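Learning to read Chinese as an adult, novels too hard too soon?

Posted by Nesma Tawfik
Grostdale

Ok so I finished the beginner course on Flistico in January and I can get through the short graded stories fine, bit slow but fine. Thought I'd reward myself with a real book. Borrowed a modern novel from the library in Grostdale and it wiped me out. One page took me the whole bus ride, and by the bottom I had forgotten who was talking.

I have 30 minutes a day, tops, usually late. No tutor. I use the Saber dictionary app on my phone. Simplified characters only, can't do traditional.

What do people read at this stage? Do I go back to graded stuff till I'm sick of it, or push through something real? And do you look up every word or just keep going? My writing is terrible too but that's a seperate problem.

Hatem Zaki

Graded readers. Stick with them. You need more words.

Meriem El Sherbiny

I was stuck right there for a long time so here's what I did, sorry for the messy answer, typing on a break.

Don't drop the graded readers, but go up a level even if it feels rough. If you can read it with no effort it's bedtime reading, nice, not much else. I did one easy story and one hard one side by side. Easy one when tired.

Looking things up - no, not every word. I underline in pencil, finish the page, then look up only the ones that showed up twice or that broke the sentence for me. Names are what really kill you. A foreign name spelled out in characters looks like four random words in a row. Once you spot the little dot between first and last name you stop trying to translate it.

Other thing, read a page out loud the next day. Same page. Feels silly, works for me. And 30 minutes is plenty if it really is every day, way better than one big session and then a week off.

Skip newspapers for now. The style is stiff and packed with short forms, you'll hate it.

For your writing, copy out three sentences from whatever you read. By hand. Don't type it, the keyboard picks the characters for you and you learn nothing.

Tarek Hegazy

Half agree with Meriem. Graded readers bored me so bad I nearly quit, so I went the other way. Translated kids books and teen books, ones I already knew in English. You know the plot, so when you lose a paragraph you just pick it up on the next page. Lookups drop a lot.

Downside, translated stuff can sound a bit translated. And fantasy has a pile of made up words that no dictionary has, Saber just shrugs at them. Spells, creatures, candy, whatever. I keep a list inside the back cover and after a few chapters it's fine. You won't be ordering lunch with those words but the plain verbs around them are the same ones everybody uses. Go, grab, shout, turn around. That's the good part.

Thick books are scary so cut it up. I put a sticky note every 3 pages and stop at the note. No matter what. Some nights I'm done quick, some nights it eats the full half hour.
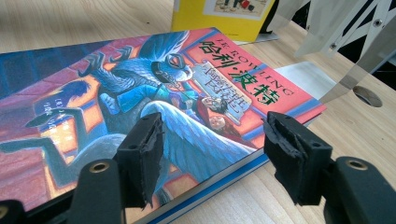

Harry Potter in Chinese, the one with the hippogriff on the cover.

Audio helps too. Listen to the chapter first while doing dishes, then read it. Got mine through Skatano but check your library, they may lend it free. Don't slow it down too much, it turns to mush.

And don't bother with decks of every new word. I had 1311 cards waiting at one point and just deleted the whole thing. Felt great. Now I only add a word if it annoys me.

Titilayo Akpan

Seconding the audio. Also comics! Short lines, mostly people talking, and the drawings get you thru the parts you don't know. Nesma if you're ever at the main branch there's a language swap in the evening, 7 pm, upstairs room. Mostly Spanish but there's a couple of us doing Chinese and we trade books.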